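Gripper Evaluation Working Group
Minutes of the meeting held Fri 12 October, Skekum Building, Room 11

Chair: Homa Bahrami
Apologies were received from the Tabrizi liaison.

1. Minutes of the previous meeting
Approved without change.

2. Matters arising
The spare finger sets ordered in May have been delivered and entered in the equipment register.

3. Comparison of hand-held grippers
The group reviewed progress on the two candidates, Dreltisora and Vevenora. The agreed target remains 3,000 recorded picks for each. Operators reported that the Dreltisora trigger is tiring in long sessions. The Vevenora unit was preferred for thin packages, but its camera mount must be retightened often. The Chair asked that both units be run on the same set of household items before any purchase is discussed.

4. Soft packaging
Members discussed whether soft plastic packs should be scored separately from boxes and plush toys. It was agreed that they should, and that finger angle at the moment of grasp be added to the score sheet.

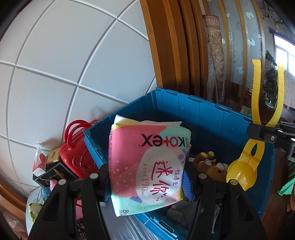 Figure 1. Soft pack held over the blue storage crate; plush bear inside the crate.

5. Controller settings
A proposal to test 10 grip force levels was considered too long for the present round. Deferred.

Actions
Revised score sheet to be circulated: H. Bahrami.
Camera mount on the Vevenora unit to be checked before the next session: workshop.

The meeting closed at 11:10. The next meeting will be called by the Chair.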